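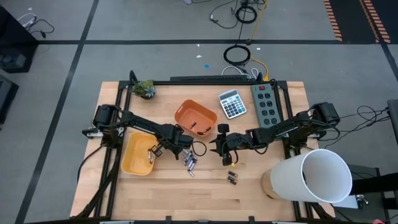 Forum Tristmont > Rangement et petits objets > Piles : une boîte ou deux ?

selau_77
Bonsoir à tous. Je me lance dans le grand tri des piles de la maison, projet repoussé depuis un certain temps (mettons deux présidents). Pour l'instant j'ai pris un bac jaune et un bac orange, peu profonds, coins arrondis. Dans le jaune, les argentées. Dans l'orange, la sombre. Et il en reste qui se promènent sur la table. Ma question est bête : vous triez par taille, par état ou par humeur ? Et vous mettez où les piles dont vous ne savez plus si elles sont neuves ?

Bricolune
Par état. Un bac « bonnes », un bac « mortes », et surtout pas de troisième bac « à vérifier ». J'ai eu un troisième bac. Il a fini plus rempli que les deux autres et il a fallu lui trouver une étagère.

Papy Zevham
Pas d'accord. Par taille d'abord, sinon tu fouilles dix minutes pour une AAA pendant que la télécommande agonise. L'état, ça se teste au moment où on s'en sert.

Bricolune
Et donc tu ranges des piles mortes, bien alignées par taille. C'est un cimetière militaire, ton système.

Papy Zevham
Parfaitement. Et il est très bien tenu.

Marleny Usuga
Petit rappel de la rabat-joie de service : évitez de laisser les piles en vrac les unes contre les autres, surtout les 9 V et les lithium. Les bornes qui se touchent, ça peut chauffer. Un bout de scotch sur les bornes avant de les mettre au bac de collecte et on n'en parle plus. Jaune, orange ou fuchsia, le bac s'en fiche.

selau_77
Noté pour le scotch. Enfin, noté pour acheter du scotch.

cho_du_fond
Moi c'est la calculatrice qui m'intéresse. Elle sert à compter les piles ?

selau_77
Elle attend qu'on décide de son sort. Je l'ai depuis la fac, je fais toutes mes additions sur le téléphone, mais la jeter me donne l'impression de trahir quelqu'un.

Papy Zevham
On ne jette pas une calculatrice. Les touches sont petites, mais ça ne demande pas de mise à jour et ça ne sonne pas pendant que tu fais tes comptes.

Bricolune
Et ça consomme des piles. On tourne en rond.

cho_du_fond
Sinon la multiprise grise, avec son petit interrupteur rouge, je la mettrais ailleurs que couchée sur le plan de travail. Fixée sous le plateau, ou sur la tranche. Chez moi j'ai gagné une place folle, que j'ai remplie le vendredi suivant.

Marleny Usuga
Sous le plateau, oui, mais en gardant l'interrupteur accessible. La mienne est tellement bien cachée que je l'éteins avec le pied, à quatre pattes un jour sur deux.

Papy Zevham
Contre. Une multiprise, ça se voit, ça se dépoussière. Sous le plateau, tu l'oublies et tu branches la bouilloire dessus avec le radiateur.

cho_du_fond
Qui branche une bouilloire et un radiateur sur la multiprise d'un établi ?

Papy Zevham
Mon gendre.

plume_et_vis
J'arrive pour la seule chose vivante de la table. La succulente dans son coin, au fond à gauche, elle a assez de lumière ? Avec ses feuilles gris-vert je parierais sur un haworthia ou un petit aloès, sans rien promettre. Dans tous les cas, arrose peu.

selau_77
Peu, c'est ma spécialité. Elle a survécu à deux déménagements et à mes vacances de juin.

plume_et_vis
Alors ne change rien. Et ne la mets pas dans un bac.

Bricolune
Et le gros tube blanc, il va dans quelle catégorie ?

selau_77
« À vérifier ».

Bricolune
Voilà. Ça commence comme ça.

Marleny Usuga
Avant d'ouvrir une troisième boîte, fais au moins un tour au point de collecte avec les piles usées. La plupart des supermarchés ont un bac à l'entrée. J'y ai porté presque 100 piles d'un coup, le vigile m'a tenu la porte.

selau_77
J'y passe vendredi. Si quelqu'un a un testeur de piles pas cher à conseiller, je prends. Sans pile, de préférence.

Papy Zevham
Un vieux à aiguille. Le mien n'en a pas besoin, il prend son courant sur celle qu'il teste. Je te retrouve le modèle demain, il est rangé par taille.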